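## Reuse of Discarded Desktop Computers in Drirdale Schools

### 1. Background

This report was prepared for the spring term project in environmental studies at Kelberg College. It examines whether desktop computers retired by offices in Drirdale can be returned to use in local schools, and at what cost in labor.

### 2. Method

Inventory lists covering 633 retired machines were obtained from the town recycling depot. A sample of 40 was selected for closer study. Each machine was entered in a shared log under its age, stated fault and previous type of use. Storage drives were excluded from the study for reasons of privacy — the depot destroys them on arrival.

### 3. Findings

Most entries in the inventory gave no fault at all. The machines had been replaced on a fixed schedule, commonly every 4 years, whether or not they still worked. Where a fault was given, the wording was often too vague to be of use ("slow," "old," "noisy").

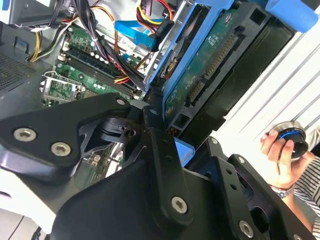 Labor was the largest cost in every estimate we prepared, and it depended heavily on the type of case. A desktop tower, once its interior is open, gives access to the components inside, and we based our lower estimate on machines of this kind. Compact models sold under the Fillex name were assigned a higher figure.

### 4. Recommendations

The depot should record the reason for retirement on a standard form. Schools should request machines in matched batches, as mixed batches are harder to maintain. A second survey is planned for May.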